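Stop Comparing Grippers by Payload

Most gripper comparisons I read start with a table: payload, stroke, closing force, weight, price. I used to write them the same way. After a spring and part of June spent on a two-arm cell, I think the table belongs at the end, and a dull foam-cube trial belongs at the front.

The question we had was simple. Vernon Nguyen wanted to know which of two fingers, the Jindier pair or the Stivatum pair, we should buy for the Trurnerbridge line. On paper the Stivatum won almost every row. It opens wider and squeezes harder. None of our parts need the extra squeeze. They are light, they dent, and they show up wherever the last person dropped them.

Put the part in the worst place first

Our layout is cheap. Brown paper, blue tape in squares, foam cubes and a plastic bin. The squares let us write down where a pick was tried, and the paper gets replaced when it tears. I have had suppliers offer me a machined test plate for this job. I would spend the money on spare fingers.

The picks I care about most are the ones with two arms close together. A gripper that does fine alone can be a nuisance beside a neighbor, and a data sheet has no row for that. Body width, cable loop and the angle of the wrist all count here.

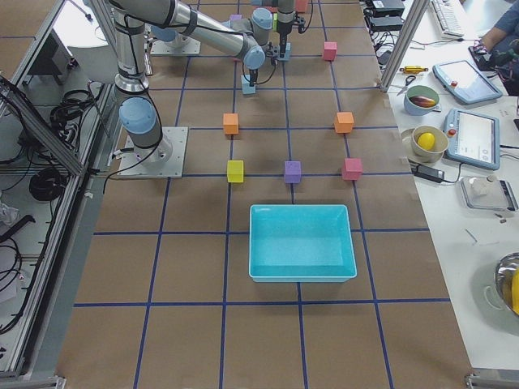
Count the retries, and write down where

We logged 2838 picks across both sets of fingers. The success rates came out so close that I would not choose on them. Retries were a different matter. The Stivatum fingers needed a second try far more often in 9 of the squares, and all of those were at the far side, where the arm has to stretch. The Jindier fingers had their misses spread all over, which is easier to live with, as a small change in approach height fixed most of them.

If we had reported only a percentage, we would have bought the wrong thing. Elsa Tuominen made that point before I did. She had kept a paper map of the grid and marked each miss in pencil, and the cluster was plain to anyone who looked at it.

I would also ask people to leave the tray in the work area when they run this kind of trial. A pick that ends in midair tells you about half the job. Clearing the rim with the fingers open is the other half, and long fingers have an easier time of it.
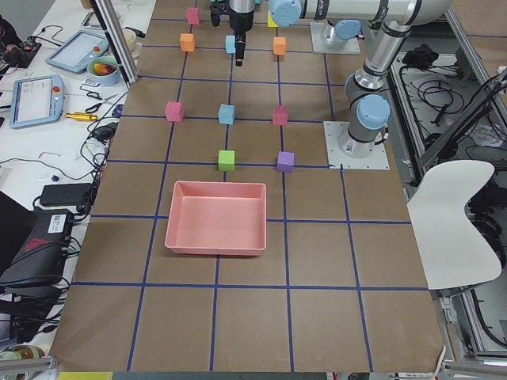
Cables and controllers are part of the gripper

Changing fingers on one arm took us 34 minutes the first time, and most of that went to the cable. It has to have enough slack for the wrist to turn and still stay clear of the work. Straps on the link help. We moved ours several times before we stopped catching the loop on tall bins.

The same goes for the software. Correia, the controller package we tried, let us save a grip width per part and call it from either pendant. The one we had before made us type it in on each side. I counted 5 mistyped widths in a single afternoon, and every one of them looked like a gripper fault until we checked the log.

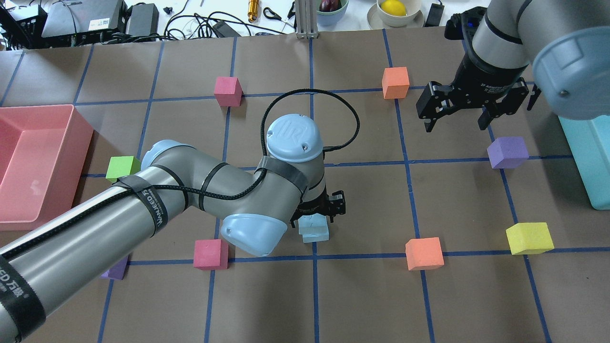 Vernon's objection to all this is time. A supplier demo takes an hour, and our trial took weeks. He is right that a small shop can't always do that. My answer is that a small shop can do a short version: one arm, one sheet of paper, a box of cubes and two days of picks, with the misses marked on a map. It will still say more than the payload row.

We ordered the Jindier fingers. The Stivatum set went on the shelf for heavier parts, and I expect we will want it when the next line comes in.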